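Finding the moment of grasp in your recordings with Skirkier

Written by Tarek Darwish, 07/01/2019

In this tutorial I show how to mark the grasp moment in recordings from a hand-held gripper. The tool is called Skirkier and it is part of our Pesis package. You need a working Pesis installation and one folder with recordings. If you do not have the installation yet, please follow first the guide of Ville Väisänen.

Why do we need this mark? The policy is trained on short pieces which are cut before and after the grasp. If the mark is late, the piece begins when the object is already held, and the policy learns nothing about the approach.

Step 1. Make the index

Open a terminal in the folder of the recordings and type:

skirkier index .

The program writes a file index.csv. Each line is one recording. My folder has 677 lines, and the indexing took 30 seconds on my laptop.

Step 2. Set the finger colour

Skirkier finds the fingers by colour and measures the gap between them. Open settings.txt and change the line finger_hue to the colour of your fingers. Ours are magenta, so I write:

finger_hue = magenta

Be careful with objects of similar colour. Red things in the background can also disturb the mask, especially when they are near the fingers. In this case make the value search_area smaller, so that only the lower middle part is used.

Step 3. Run the detection

skirkier mark --hold 3

The number after "hold" says for how many frames the gap must stay constant before the program accepts a grasp. With the value 1 I got many false marks, when the hand only made a short pause.

Step 4. Check the marks by eye

Type skirkier view and go through the recordings with the arrow keys. Look at the fingers first. Both of them should touch the object, and the object should be between them. Transparent objects need more attention, as the background is visible through them and the edge is weak.

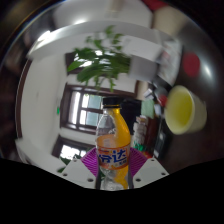

Clear bottle with orange label between the two fingers. Both sides are in contact.

If the mark is wrong, press the left or right arrow together with Shift to move it, then press S to save. The old value stays in the column mark_auto, so you can return to it.

Step 5. Export

skirkier export --out pieces

If the export stops with "no mark in line", open index.csv and look for an empty cell. Nisreen Majali has added the option --skip-empty for this, but it is only in the newest version.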